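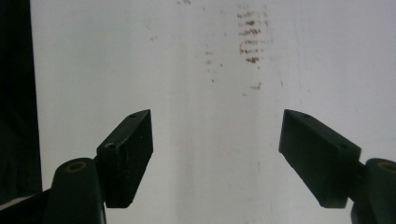 홈 소식 제작 공방 자료실 문의

공유 공방 모디로라, 손잡이형 그리퍼 제작기 공개… 핑거와 링크부 설계 파일 배포

공유 공방 모디로라(Modirora)의 자작 모임 줄론(Zullon)이 손으로 들고 쓰는 2지 평행 그리퍼의 제작 기록과 설계 파일을 공개했다. 배포 묶음에는 핑거, 링크, 피벗 포스트, 손잡이 몸체의 출력용 파일과 조립 순서서, 부품표가 들어 있다. 제어 코드는 별도 저장소로 분리했다.

이번 공개본은 세 번째 판이다. 모임은 1월에 두 번째 판의 조립을 마쳤으나, 반복 개폐 시험에서 피벗부 유격이 커지는 문제를 확인하고 링크부를 다시 설계했다. 두 번째 판은 출력물에 나사를 직접 체결하는 구조였다. 개폐 1496회 시점에서 왼쪽 피벗의 나사산이 뭉개졌고, 핑거 끝의 좌우 높이가 어긋나기 시작했다. 시험은 그 시점에서 중단됐다.

세 번째 판에서는 피벗 포스트 상단에 금속 인서트를 넣었다. 검은색 포스트의 둥근 윗면에 황동색 링이 드러나는 형태다. 인서트는 인두로 가열해 압입하며, 윗면보다 튀어나오지 않게 마감해야 한다. 순서서는 압입 뒤 출력물이 완전히 식을 때까지 나사를 넣지 말 것을 요구한다. 기울어진 채 굳은 포스트는 수정하지 않고 다시 출력하도록 했다.

핑거는 무광 검정의 각진 블록 형상이며 좌우가 대칭이다. 윗면에는 끝단 쪽과 장착부 쪽에 작은 원형 구멍이 하나씩 있다. 끝단 쪽 구멍은 교체용 패드를 고정하는 자리이고, 장착부 쪽 구멍은 조립 시 정렬 핀을 꽂는 데 쓴다. 패드 없이도 동작하지만, 매끈한 물체를 잡을 때는 부착을 권장한다. 패드 재질은 지정하지 않았다. 모임은 고무 시트와 실리콘 시트를 모두 시험했고, 시험 기록에는 두 재질의 파지 결과가 나란히 실려 있다.

핑거 출력 방향도 바뀌었다. 이전 판은 넓은 면을 바닥에 두고 출력해 적층면이 하중 방향과 나란했으나, 끝단에 힘이 집중될 때 층 사이가 벌어지는 사례가 나왔다. 세 번째 판은 블록을 옆으로 세워 출력한다. 출력 시간은 핑거 한 쌍 기준 164분으로 늘었다. 채움 밀도와 벽 두께는 설정 파일에 고정돼 있으며, 노즐 지름이 다른 장비를 쓸 경우 벽 두께만 노즐 지름의 정수배로 맞추면 된다.

구동부는 엘츠카(Eltska) 소형 서보 한 개를 쓴다. 서보는 손잡이 몸체 안쪽에 놓이고, 중앙 기어를 거쳐 양쪽 링크를 동시에 움직인다. 전원은 외부 공급이다. 배터리 내장안은 손잡이 무게가 손목 쪽으로 쏠린다는 사용자 의견에 따라 보류됐다. 방아쇠 입력은 가변저항으로 읽으며, 초기화할 때 완전 개방 위치와 완전 폐쇄 위치를 각각 저장한다. 저장값이 없으면 서보에 전류를 인가하지 않는다.

제어 보드는 크워피(Kwofie) 보드를 기준으로 핀 배치를 작성했다. 다른 보드를 쓰려면 PWM 출력 한 개와 아날로그 입력 한 개가 필요하다. 서보 전원과 보드 전원은 분리하고 접지만 공통으로 묶는다. 두 번째 판에서 전원을 함께 썼을 때 핑거가 물체에 닿는 순간 보드가 재시작하는 현상이 있었고, 배선도는 이를 반영해 수정됐다.

개폐 시험은 현재도 진행 중이다. 모임은 개폐 300회마다 시험을 멈추고 피벗부 유격과 양쪽 핑거의 끝단 높이를 측정한다. 측정표는 설계 파일과 같은 저장소에 올라오며, 합격 기준은 다음 판 문서에서 확정할 예정이다. 현재 문서에는 유격이 눈으로 확인되면 나사를 다시 조이고, 조인 뒤에도 남아 있으면 포스트를 교체하라는 지침만 있다.

알려진 문제도 함께 기재됐다. 링크를 핑거에 연결하는 짧은 브래킷은 좌우 부품의 외형이 비슷해 바꿔 끼우기 쉽다. 잘못 조립하면 완전 폐쇄 직전에 링크가 몸체에 걸린다. 다음 수정본에서는 브래킷 안쪽 면에 좌우 표시를 음각으로 넣는다. 손잡이 몸체의 배선 출구가 좁아 커넥터를 먼저 압착하면 통과하지 않는 점도 확인됐다. 배선을 먼저 빼낸 뒤 압착해야 한다.

설계 파일은 비상업 용도에 한해 수정과 재배포가 가능하다. 모디로라 회원은 공방의 출력 장비로 부품을 제작할 수 있으며, 장비 예약은 기존 절차를 따른다. 인서트 압입 작업은 인두 사용 교육을 마친 회원만 할 수 있다. 서보와 제어 보드는 공방에서 제공하지 않는다.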